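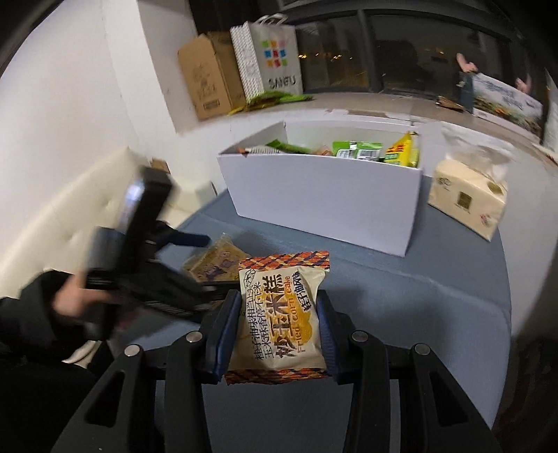 What does a buyer get from a hand-held gripper kit that a teleoperated arm doesn't already give them?

Mostly speed, and a lower entry price. A person holding the gripper can record a pick in the time it takes to do the pick, and no robot has to be in the room. The cost comes later, when the recordings have to be turned into something an arm can follow.

4. Kit under review: packing small soft goods

4.1 What was tested

The Hunura kit as sold through Merovgate, two-gripper version, bought at list price. No discount and no contact with the maker before the tests were done. Two grippers, pads, chargers, a calibration board, a license for the Retmont software that lines up the recordings and cuts them into episodes. One spare set of pads. No spare bolts, which we'd have liked.

Setup took an afternoon. The printed guide is fine up to pairing and then stops being fine; the online version is newer and disagrees with it on the order of the steps. We followed the online one. Firmware was the July 2023 release for all trials and we did not update midway, though the app asked us to every single morning.

4.2 Task

Packing and unpacking snacks, one open white cardboard box on a table. We picked this because it is dull, cheap and hard in the right way. Packets slide. Wrappers crinkle and reflect. A flat square packet with a stiff filling behaves nothing like a puffy bag of the same size, and both turn up in the same order if you work in retail. Items were not fixed in place and not sorted beforehand. Operators could use one gripper or both.

We also left the rest of the surroundings alone. Cushions, shopping bags, shelf, window. Kit vendors like to show a bare table under even light and we wanted the reverse, so part of the recording was done at night with dark glass behind the work.

4.3 Data collected

375 episodes kept after cleanup, nearly 2,000 separate grasps between them. An episode was dropped if tracking was lost for longer than two seconds or if the operator talked to someone and forgot what they were doing (more common than we planned for). Labels were added by hand, by one person, Innes Pollock, who also wrote the grasp categories. So no inter-rater numbers. This is a weakness and we say so again in section 6.

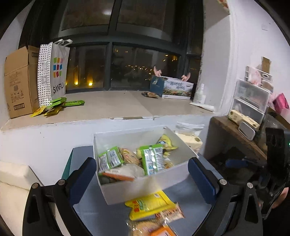 Photo: Innes Pollock. Reproduced with permission.

Figure 3. Packing task, gripper open over the snack box. More packets lie on the table in front. The blue pads are on the inner faces of the fingers.

4.4 Grip and pads

The pads are the best part of the kit. Soft enough to take up the shape of a packet edge, and they don't leave marks on printed film, at least none that we found. Flat packets held upright by two opposite sides were the easiest case by a good margin. Operators learned that grasp quickly and kept going back to it, even where a top pinch would have been shorter. Worth knowing if you plan to train on the data: the set leans toward side grasps and you will have to push people to vary.

Puffy bags were worse. Squeeze too little and the bag rolls out, squeeze more and the air moves to one end and the whole thing pivots. The trigger has a soft spring with very little feedback near the closed end, so new operators over-squeezed. A firmer spring would help. Pimentel sells one as an add-on for its own kit and it does not fit this one, we tried.

Items low in the box were the real trouble. Once neighbors are packed upright there isn't much room for two fingers and their pads, and the finger links are wide at the base. Operators tilted the gripper to get one finger in, then levered. It works for a person. Whether an arm should copy it is another matter, and two of our reviewers said flatly that it should not.

4.5 Tracking

Good on slow moves, fair on quick ones. The usual failure was a fast reach, with the second gripper blurring in the first one's view and the software losing the link between them for a moment. It recovers by itself most times. When it doesn't, the episode is marked red and you get no hint as to which of the two grippers was at fault. We ended up checking by eye, slow work.

Night recordings held up better than expected. Points of light outside the window were sometimes picked up as features, which pulls the estimated height of the gripper a little when the operator leans back from the table. Closing a blind would fix it. We didn't, on purpose, but anyone collecting data for real probaly should.

4.6 Operators

Fatigue showed up in the forearm before anywhere else. Most people wanted a break after twenty minutes with one gripper and well before that with two. The strap helps less than the guide claims. Left-handed use is possible, and the app assumes otherwise in several places, e.g. the "swap hands" setting resets after each restart. Reported to Merovgate support, who answered the same day and said a fix was planned for August. Not tested here.

4.7 Cost per usable episode

We counted operator time, labeling time and pad wear, and left out the purchase price. Pads were changed after every 200 episodes as the guide recommends, though the old ones looked ok and still held. On that basis labeling was the largest share and recording the smallest. A faster gripper would therefor change very little. Better automatic cutting would change a lot, as the Retmont tool splits an episode whenever the fingers stay closed and still, so a careful operator who pauses over the box gets chopped into pieces that must be rejoined by hand.

The pause threshold can be raised in a config file. It is not in the settings menu. Raising it cut the rejoining work but began to merge neighboring picks, and we settled on a middle value, listed in Appendix B with the rest of the settings. Section 5 covers replay on the arm.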